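La cinta gris Plostenen es lo que más repongo en la estantería de la entrada, y eso que no la anuncio en ningún sitio. La gente viene a por tornillos, la ve, se lleva un rollo y al mes vuelve a por otro (o a por dos, que hay quien deja uno en el coche). Como me preguntáis mucho por correo, he preparado esta página con todo lo que os suelo contar en el mostrador.

## Plostenen, cinta gris de reparación

La uso yo en casa y en el taller para casi todo: forrar la punta de una herramienta que resbala, cerrar un mango rajado, sujetar una manguera mientras llega el recambio, marcar cajas en el trastero. Se corta con la mano, tirando en seco. Al principio cuesta cogerle el truco y sale un borde torcido, pero a la tercera vez ya te sale solo. Si queréis un borde recto de verdad, tijera, y pasadle un trapo a la hoja después, que el adhesivo se queda pegado y luego no hay quien corte papel.

Viene en dos presentaciones. El rollo suelto, con su cartón por dentro, y el paquete de 2 rollos, que es el que me llevo yo. El color es el mismo en las dos, un gris con algo de brillo que se arruga en cuanto lo dobláis sobre una pieza estrecha. A mí me da igual, incluso me gusta cómo agarra, pero si buscáis un acabado fino para algo que se vaya a ver en el salón, mirad mejor la Stondach, que es mate y bastante más discreta (¡y más cara, ya os aviso!).

### Cómo la pongo yo

Limpio la pieza con alcohol y espero a que se seque. Corto una tira un poco más larga de lo que creo que necesito. Empiezo por el lado, nunca por la punta, y doy la primera vuelta bien tensa. La segunda monta media anchura sobre la primera. El final lo aprieto con la uña del pulgar un buen rato, y si puedo lo dejo quieto hasta la mañana siguiente.

En piezas pequeñas, con dos vueltas va sobrado. Con más se hace un bulto y el borde acaba levantándose.

Imtiaz Wanigasekara, un cliente que arregla sillas, me enseñó a redondear las esquinas de la tira con la tijera antes de pegarla. Llevo desde febrero haciéndolo así y se me despegan muchas menos. ¡Gracias, Imtiaz!

### Lo que no me convence

En plástico muy liso y con polvo se porta mal. El cartón del rollo se aplasta si lo guardáis debajo de algo pesado, y después gira fatal. Y al sol, en una terraza, el adhesivo se vuelve blando y deja un cerco feo. Para exterior vendo la Bonis, que huele fuerte al abrirla pero aguanta mejor el verano.

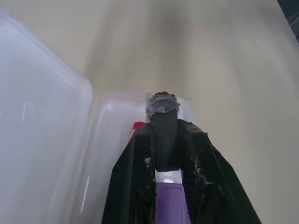 **¿Se puede quitar sin dejar restos?**

Depende del tiempo que lleve puesta. A los pocos días sale entera tirando despacio y en paralelo a la superficie; pasados unos meses suele quedar algo de adhesivo, que se va con aceite de cocina y un paño viejo. En madera sin barnizar yo no la pondría, porque al tirar levanta fibra.

### Pedidos y envíos

- Rollo suelto: referencia 90, casi siempre en tienda
- Paquete de 2 rollos: si no lo veis en la estantería, preguntadme, que suele haber en el almacén
- Caja para talleres: la pido a Fernandes por encargo y tarda algo más

Preparo los paquetes por la mañana, así que lo que entre antes de comer sale en el reparto de la tarde. Si abrís un rollo y el principio de la cinta viene pegado a sí mismo, no lo tiréis: calentadlo un momento con el secador y levantad con la uña. Y si ni por esas, me lo traéis y os lo cambio.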